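Nesma Benmoussa @nesma_solders
December 24, 2019

OK, the robot arm thread. People keep asking how it's going at the shop and I keep saying "fine," which is a lie of convenience. Long one. Mute me now if you have cookies to bake.

Background for new followers: I rent bench time at Skerkdale, a shared workshop with good drill presses and terrible heating. In August I split the cost of a Clirgate desktop arm kit with Selorm Arthur. $311, shipping included. The Clirgate page said "learns your chores."

I did not believe the page. Selorm sort of believed the page. We're still friends.

My position going in, so nobody can say I moved the goalposts: a cheap arm will pick up a small block from a known spot and put it in a known bowl. Move the block a couple of inches and it will grab air with total confidence.

His position: with a camera and some patience it'll find the block anywhere in the tray, and by Christmas we'd be sorting screws with it.

Well.

Assembly first. The manual says one evening. It was most of August. Half the screws in the bag were too long for the wrist and the manual has the same drawing on two pages with different labels.

If you get one of these: do the servo centering BEFORE you put the horns on. The manual has it after. I took the whole shoulder apart again over that and said words I don't say in front of my mother.

Also the cable from the elbow to the wrist is too short by exactly enough to be annoying. It fits until you rotate all the way, then it unplugs itself and the hand goes limp. Fun thing to diagnose when you think it's a software problem. It was a software problem in my head for four evenings.

We've replaced 3 servos so far. One was dead in the box, one I cooked by leaving it straining against the table during dinner, and one is a mystery. Clirgate sent the first one free. The other two were on us, so add that to your $311.

Everybody who posts a video of one of these leaves out the price of the second round of parts. I'd like that on a sticker.

Software. We run Aidoo, the control package Selorm likes. I'll be fair to it: it installs, and it logs everything. Its idea of a helpful message is "target unreachable" and then you get to work out which of several joints is feeling shy.

Ours was the base. It read 903 when it should've been sitting near the middle of its range. Selorm wanted to fix it with an offset in the config. I wanted to know why. The horn was on a couple of teeth over. Mine was the slower way and I'd do it again, because that offset would've been hiding in there until Easter.

(He would like it noted that his offset worked. It did work. So does a folded napkin under a table leg.)

Right, the actual job. Red cube starts in a metal tray. Arm picks it up, carries it to a bowl, lets go. We have a red-rimmed bowl and a bigger blue-rimmed bowl. Red cube goes in the red one. A toddler can do this, and the toddler will also tell you about a dog.

The first version was just playback. You move the arm by hand, it remembers, it repeats. Worked right away. Selorm filmed it and sent it to everybody he knows. It looks amazing on a phone! It looks exactly like intelligence if you crop it right.

Then I slid the cube over by the width of my thumb and pressed go again. Arm came down, closed on nothing, lifted the nothing, carried it over very carefully and dropped it in the bowl. I laughed until somebody at the lathe asked if I was OK.

This is my whole complaint about robot videos. A clip of a thing working tells you it worked while the clip was rolling. I want to see somebody move the cube.

There's a clip going around of a Kumano arm doing 100 picks in a row. Lots of people sent it to me, some of them twice. I watched all of it. The block goes back to the same place every time. Nice hardware, smooth as butter, and I still don't know whether it can find anything.

So version two has a camera looking for the color red. Cheap trick, and it's what the hobby forums recommend. It finds red! It found the cube. It also found the rim of the bowl, and it was much happier with the rim, since there's more of it.

Selorm's fix was to tell it only to look inside the tray. Good fix. My grumble is that each of these fixes takes some of the problem away from the robot and hands it to us. We tell it where the tray is, what color matters, how high to lift. By the end the arm has very little left to figure out.

"But that's how factories do it." Sure! Factories say so, though. They call it a fixture. They don't put "learns your chores" on the box.

Then lighting. The shop has those long tube lights, and on dark afternoons somebody always turns on the lamp over the next bench. Lamp on, the red reads differently and the arm goes hunting. I now ask people about their lamp use before I start a run. I've become that person.

Next, the tray. It has sloped sides, which I thought would help, because the cube would slide back toward the middle if it got nudged. What I hadn't thought about was the hand. If the cube sits near a wall, the fingers reach the slope before they reach the cube, and then something has to give. See above re: cooked servo, which you'd think would have taught me.

Where we stand as of tonight's session: 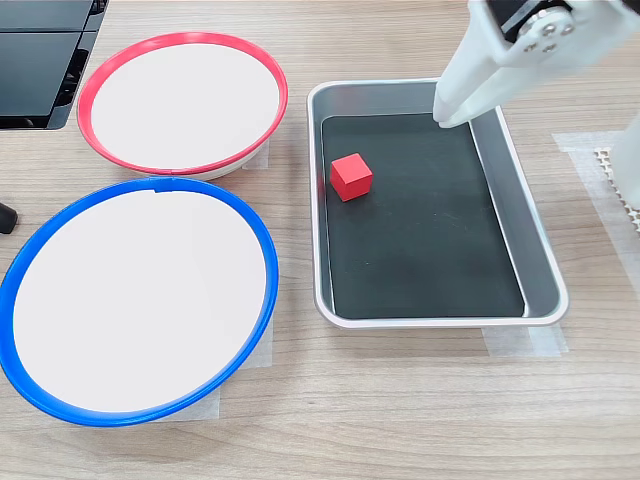

Gripper in the top corner of the tray, red cube on the mat, red-rimmed bowl and blue-rimmed bowl at left.

Yes, tape. If a tray or bowl shifts even a little, all our stored positions are wrong. I have strong feelings about people who borrow "just one bowl" from a bench that isn't theirs.

How good is it? I'll give you words because every number I could give you would flatter it. Cube in the open part of the mat, lights steady: it mostly gets it. Cube near a side: coin flip. Cube turned at an angle to the fingers: it shoves it along the mat like a cat with a bottle cap.

Things I've come around on, in the interest of fairness. The gripper is better than I expected. I thought white plastic fingers would flex and drop everything, but once they have hold of the cube they keep hold of it. Nearly all our misses are misses of aim.

Also the logging. I made fun of it for weeks and then it found the base problem for us. Fine. Thank you, Aidoo. Your error messages are still bad.

Things I haven't come around on: the word "learns." Ours has learned nothing. It has a list of positions and a rule about red. When it gets better it's because Selorm or I stayed late and changed a number.

He's talking about training a proper model next, where you show it a pile of examples and it works out the grabbing by itself. I'm open to it. I'm also the one who'll be sitting there moving a cube around for hours to make the examples, so I've asked to see somebody else's results first, with the misses left in.

Reply roundup, because my mentions are filling up.

"Is it worth buying?" If you want a thing that tidies your desk, no. If you want to spend your evenings learning why a thing won't tidy your desk, it's decent value, and I've had worse hobbies. Looking at you, kombucha.

"Have you tried a softer fingertip?" On the list. A guy at the shop swears by bicycle inner tube. My worry is it gets thicker and then bumps the tray wall even sooner.

"Why not use a flat plate and skip the tray?" Because then you've got a robot that needs a flat plate. I know I just complained about making the job easier for it. I contain multitudes and one of them would love a flat plate.

"Did you sort the screws by Christmas?" We did not sort the screws by Christmas. Selorm owes me lunch. He's arguing that the bet said "by Christmas" without saying which one, and he's been told what I think of that.

"Can you post a video?" When I do it'll be one take, with my hand coming in to move the cube between tries, and you'll get the grabs at nothing along with the rest. It'll be boring. I'd honor anybody else who posted one like it, so send links if you have them.

Next up after the holidays: longer wrist cable, inner tube fingers, and a lampshade for the next bench if I can get permission. Shop's closed till the new year, power is off at the wall, and I checked it twice because of the servo.

Last thing, for anyone who got one of these kits wrapped up under a tree tomorrow: center the servos before the horns go on. Page order be damned. Good night.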